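Words on the Fridge: Kitchen Tips for Keeping New Vocabulary

Last updated: 2/28/20

I learn words in the kitchen. I've tried apps and I've tried a very handsome notebook, but the words I keep are the ones I met while waiting for the kettle. My kitchen is small and my memory is smaller, so these are the tricks that work for me.

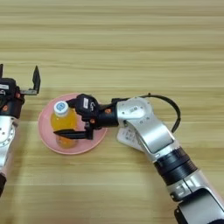
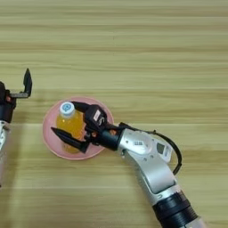
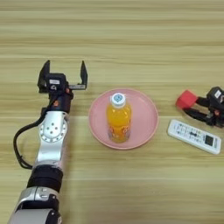 Start with verbs! Everybody labels the nouns first, and then you've got a house full of sticky notes and no way to say what you're doing. I put "simmer" on the stove knob, "rinse" over the sink and "grate" on the drawer where the grater lives (it also means to annoy, so I wrote that on the back).

Use painter's tape and a pencil. Regular sticky notes curl up from the steam, and ink runs the second you splash it. Tape peels off clean, even after 11 weeks on my pantry door.

Keep it to six words at a time. Last August I got carried away and put up 47, and I stopped seeing any of them by lunch.

Say the word out loud when you touch the thing, then use it in a sentence, however silly. "I am draining the beans" counts. My friend Lovisa Dalen does hers in two languages and swaps the tape around while I'm out of the room - I've been caught more than once.

Look up where the word came from if you get stuck on it. "Colander" never stuck for me until I read that it goes back to a Latin word for straining.

When a word feels easy, move the tape to the inside of the cupboard door. If you can still remember it before you open the door, peel it off and put up a new one. I keep the old strips on a jar lid and go through them while the pasta cooks - "scald" has been back up on the wall twice already.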